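Collecting sim demos when you don't have a robot handy

I've been promising Hemi Tuhiwai I'd write this up since September, so Hemi, this one's for you (and for anybody else stuck on a laptop with no arm to play with).

The job is teaching a policy to pick up a thing and put it somewhere, from examples you drive yourself in simulation. I'm on an aging Asus laptop and it copes fine as long as I keep the browser closed.

What you need

A simulator with a two-finger gripper you can steer.
A controller or a mouse. I've tried both and I'm much smoother with a controller.
A folder with plenty of free space. Wrist view recordings get big fast!

Step 1: Write the task down in one sentence

Mine was "pick up the pumpkin on the right." If you can't get it into one sentence, split it in two. Leonora Cabanatuan and I once recorded a whole evening of demos with slightly different ideas of what "done" meant, and we had to toss the lot.

Step 2: Do practice runs and delete them

Your first dozen or so will be jerky. Mine always are. Drive until you stop thinking about the buttons, then clear the folder and start for real.

Step 3: Reset with some variety

Move the objects between episodes, turn them a little, nudge the light. I let a small script shuffle the positions, and then I throw in a few layouts by hand that the script would never come up with, like one pumpkin half hidden by a finger at the start. Save the random seed with each episode too. You'll want it the day you need to replay something.

Step 4: Record

Come in slowly from above, pause a beat before you close the fingers, lift straight up. Do keep the pause short, though. My early policy learned to hover over the target forever, and that was me, dithering, faithfully copied.

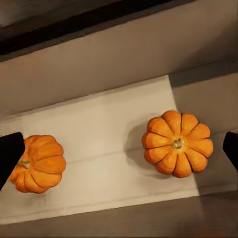 If you fumble a grasp but recover, keep that episode! Those recoveries are gold. If you fumble and knock everything across the table, hit reset and move on.

Step 5: Watch them back

I know, it's dull. I watch at double speed with coffee and tag each one keep or toss. Out of 400 episodes I ended up keeping 236, and the policy trained on those beat the one trained on the full pile.

Step 6: Train early

Don't wait for the full set. Train on the first 80 and see where it goes wrong, then record more of exactly that. Mine kept missing whenever the target sat close to the edge of the paper, so my next session was all edges.

Next up for me is getting the fingers to let go gently, and so far my drops are terrible. If you've got a release trick that works, leave it in the comments.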